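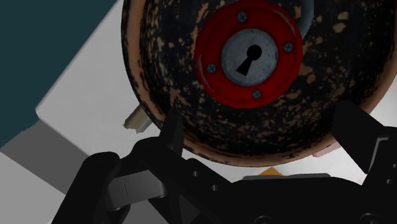
The long slow pleasure of doing up an old house

My grandmother's place in Fodcombe had one bathroom, eight people and a door that only locked if you leaned on it. I think of it every time somebody tells me they're starting a renovation, because what they nearly always want (once you've let them talk through the tiles and the taps) is the feeling of a house that's been lived in properly.

I spent a good part of the winter visiting people along the Wedik road who have taken on old weatherboard cottages, and I came home with a notebook full of colour names and far too much cake. One couple had stripped 88 years of paint from a hallway and found a stencilled border the shade of weak tea. They sat on the floor and looked at it until dinner, and then cancelled the wallpaper!

Money came up, as it does. A family near Lencho put aside $300 a fortnight and did one room at a time, living out of the kitchen for six months and washing the kids in the laundry trough. They speak of it now with real fondness, though I noticed they'd kept the receipts.

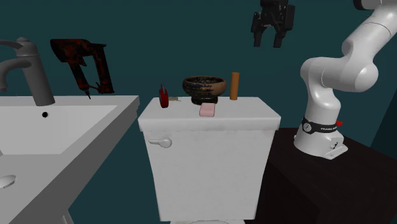

A plain white vanity and a tall grey faucet.

Bathrooms are where most people's nerve goes. You can live with a half-painted bedroom for years, but a bathroom asks for decisions, and it asks for them all in the same week. The folk at Flustavum, the salvage yard behind the old dairy, told me their customers come in wanting a clawfoot tub and leave with a towel rail and a bag of brass hooks, perfectly happy.

I left with a doorknob myself. It doesn't fit any door I own, but it has a lovely weight to it, and it's sitting on the windowsill beside the basil until I find the right one.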